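Setting up the breakfast counter task in Grolix 

By Torquil Tennant. Updated January 28, 2023.

Grolix is the two-arm simulation kit from Stollunetti. It ships with a set of kitchen tasks, a teleoperation client and a recorder. The breakfast counter task is the one I suggest for a first session. It uses two objects, one board and one tray, and a new operator can learn the controls on it without handling anything that rolls far. The base license is $293 and includes the kitchen pack. The Domel hand controllers are sold separately at $895 the pair. A keyboard can drive the arms, but only one at a time, so the procedure assumes you have the controllers.

Before you start

Install the client and the kitchen pack from the same release. Mixed versions will load, and then the object poses come out wrong with no error message. Check the version string in the lower corner of the launcher for both. You need 300 GB of free disk if you plan to keep full-rate recordings. If you only want joint states, far less will do.

Step 1. Load the scene

Open the launcher, choose Kitchen, then Breakfast Counter. Leave lighting on the default preset. Shader compilation takes several minutes on the first load and the window may stop responding. Leave it alone.

Step 2. Check the head view

The task is played from the head view by default. The viewport is letterboxed, so the black bands at top and bottom are normal and can't be turned off in this release. Confirm that the cutting board and the croissant are both in view. The board may run under the lower band, which doesn't affect the task. The tray belongs at the right side.
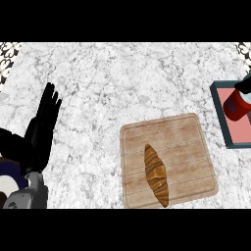

If the tray is missing entirely, the scene has loaded with the narrow camera. Go to View, Camera, Wide and reload. Changing the setting without reloading moves the camera but keeps the old crop.

Step 3. Bind the controllers

Hold each controller at chest height and press the side button until the status light is steady. Bind left first. The client assigns arms in the order it sees them, and swapping them later means a restart. Move each hand a short distance and check that the matching arm follows. Lag of a frame or two is expected -- more than that usually means the recorder is already running in the background.

Step 4. Move the red object

Start recording with R. Bring the right gripper down over the red object in the tray, close slowly, and lift straight up before moving left. Dragging it against the tray wall is the most common fault in the recordings I review. Set it on the board to the right of the croissant, open fully, then back away. Keep the left arm clear of the board for the whole move.
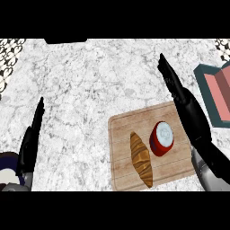

Croissant and red can on the board, both grippers clear.

Press R again to stop. The recorder writes one folder per attempt.

Step 5. Replay and export

Open the folder in the replay tool and run it once at full speed. Contact is recomputed on replay, so a marginal grasp can fail there even if it held during the session -- discard those. Export to the Bakos format if you train with their loader. The native format is smaller but has fewer readers.

Known problems

Amrit Ouellet ran 1,989 replays on the August build and traced most of the failures to gripper closing speed. Set it to Medium under Controls, Grip. Fast is the factory setting and I would not use it for small objects.

Exported folders with spaces in the path are skipped silently. Rename them first.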